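The Small Pleasure of a Well-Filled Gift Bag

My aunt kept her gift bags in the bottom of the linen closet, folded flat and sorted by size, and when I was small I thought everyone's aunt did the same. I still have that habit, and I suspect a good many readers of this page have it too.

Si-eun Heo, who runs the wrapping counter at Oller, a stationery shop on the corner of Salent Street, certainly does. She has been at it for 16 years, and last October alone she filled 900 bags, most of them plain white paper with twisted cord handles. "People come in asking for ribbon," she told me, "and they go home with a plain bag and a good card."

The card, she says, goes in first and stands upright against one side - never flat on the bottom, where a jar of jam will sit on it all the way to the party.

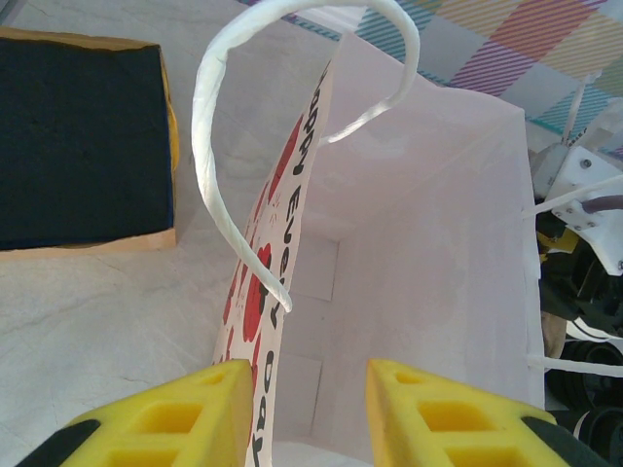
She likes a card with a few words and some red flowers on it, something cheerful that suits a birthday as well as a housewarming, and she leaves the tissue for the very end, 2 sheets at most, pinched in the middle and tucked in loosely. Then she gives the handles a gentle tug to bring them upright, and hands the whole thing across the counter with both hands.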